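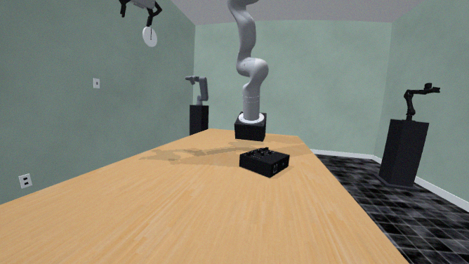
Ticket 3138, attachment: long wooden table with black box on top

Ticket 3138
Product: Venham room booking, hosted
Customer: Mindbridge, Nosetthorpe office
Opened by: Telma Domínguez
Assigned to: Catalina Villalba
Opened: January 31, 2022
Priority: normal
Status: closed

Problem as reported
Reminder emails for room bookings go out twice. The first copy arrives 60 minutes before the booking, which is what we have set. The second arrives exactly one hour after that, so people get "your booking starts in 60 minutes" at the moment they are walking into the room. It affects the large meeting room and the training room. The two small rooms are fine. It started some time in November, but we only had a few complaints then and I assumed people were forwarding them to each other.

Telma Domínguez

Reply, Catalina Villalba
Thanks for the report. Please send me:
the full headers from both copies of one reminder
a screenshot of Settings > Notifications for one room that has the problem and one that doesn't
the time zone shown at the bottom of the room's own settings page

Please leave reminders switched on for now so I can see them in the outgoing log.

Reply, Telma Domínguez
Headers pasted in the customer notes. The notification settings look identical for all 4 rooms. For time zone, the small rooms say "Use site default" and the other two have one picked from the list. It is the right zone, but there is a separate checkbox next to it, "Adjust for daylight saving manually," and that is ticked. I don't remember ticking it. D'Souza set up the large room and the training room before I took over the account, so it may go back to them.

Log note, Catalina Villalba
Both copies have different message IDs, so this is not a mail server redelivering one message. The outgoing log shows two separate jobs per booking. Job one is built from site time. Job two is built from room time, one hour off. With the manual box ticked, the scheduler does not recognize them as the same reminder and sends both.
Reproduced on a test site with one room. Unticking the box stops new duplicates. Jobs already queued stay in the queue.

Reply, Catalina Villalba
Please do this for the large room and then the training room:
Open the room's settings page.
Set the time zone to "Use site default." The manual box will gray out.
Save. Wait for the green bar before you leave the page.
Make a test booking for later the same day and check that only one reminder comes.

There are more than 80 reminders already queued with the wrong time. I can clear those from here, but please change the settings first.

Reply, Telma Domínguez
Both rooms changed. The training room gave me "Could not save, room in use" until the current booking ended, then it saved. Test booking made in each. One reminder each, right time. Go ahead and clear the queue.

Log note, Catalina Villalba
Queue cleared of room-time jobs only. Site-time jobs left in place. Spot-checked the next bookings in both rooms, one job each.
Raised the "room in use" message as a separate issue. A settings change should not be blocked by a booking.

Reply, Telma Domínguez
No duplicates reported since. OK to close.

Closed by Catalina Villalba
Resolution: customer setting changed, queue cleaned by support.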